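Search this site Enter keywords Go

Food and the Home, Week 5
How the kitchen worktop came to be
Notes to go with the lecture. Tutor: Aarti Kaushik

Last week we left the kitchen as a room full of separate pieces of furniture: a table in the middle, a dresser against one wall, a stone sink somewhere near the window and a range that ate coal all day. This week we get to my favourite part of the whole course, the moment when all those pieces begin to join up. I could talk about worktops for a month, so please stop me if I run over!

Start with the table. For a very long time it was where nearly everything happened. Pastry was rolled on it, hens were plucked on it, children did their sums at one end while somebody chopped onions at the other. It was scrubbed with sand or soda until the grain stood up in ridges. If you have ever run your hand over an old scrubbed table you will know the feel. The height was a table's height, good for sitting and rather low for standing, and a lot of sore backs came from it.

The first people to write seriously about this were the home economists of the nineteenth century. Catharine Beecher, in the United States, looked at the galley of a ship and asked why a house kitchen couldn't be as neat. Her 1869 book, written with her sister Harriet Beecher Stowe, has a drawing of a long work surface under a window with flour, sink and draining board all within reach. Do look at it before the seminar. It seems so modern that students often think I have mixed up the dates.

Then comes Christine Frederick, who timed herself at jobs like washing up and drew little maps of her own footsteps. Her diagrams of the good kitchen and the bad kitchen are in your reading pack. Notice how the lines cross and tangle in the bad one. Notice too what she leaves out: she draws one cook, on her own, with no toddler underfoot.
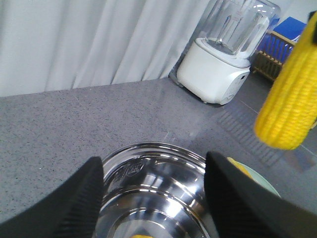

Margarete Schütte-Lihotzky read Frederick in translation and took the idea much further. Her Frankfurt Kitchen of 1926 was long and narrow, with a sliding door to the living room, a stool for sitting down to work, and a row of labelled metal scoops for dry goods. Thousands were put into new flats in the city. I love this kitchen, and I also think we should be fair about its faults. It was tight for two people, and plenty of families missed having a room they could all sit in. Chie Ogura's essay in the pack is very good on that complaint, and I agree with nearly all of it.

Materials next. Wood stains, marble is marked by lemon juice, zinc dents, tile is lovely until you have to clean between the tiles. Laminate changed things after the Second World War because it was cheap and you could wipe it. It also came in colours, and people went a bit wild with them (quite right too). Granite and the engineered stones came into ordinary homes much later. With each one, ask who could afford it, who had to clean it, and how long it was expected to last.

We will also spend time on a small local case. The Lukosar estate kitchens were fitted to one plan in 126 flats, and Ashok Chaturvedi went back years later to record what tenants had done to them. He found that 38 had been changed so much that the first layout could hardly be made out. Some had put the table back in! That is a wonderful finding, and his interviews are a treat to read. The one with the couple who took out a whole run of cupboards to fit in a sewing machine is on page 11.

A word on height. Most fitted units settled on one standard height, and it suits some bodies far better than others. Measure your own worktop at home, then stand at it and bend your elbows. Is your forearm above it, level or below? Bring the figure with you and we'll put them all on the board.

For the seminar

Read Ogura in full and the Frederick extract. Mohit Maurya and Ga-eun Yeon are opening the discussion, so please have a question ready for them.

Choose a kitchen you know well and sketch its plan from memory. Mark where you would stand to make a pot of tea, and join up the steps. Rough drawings are fine.

The essay titles will go up in April.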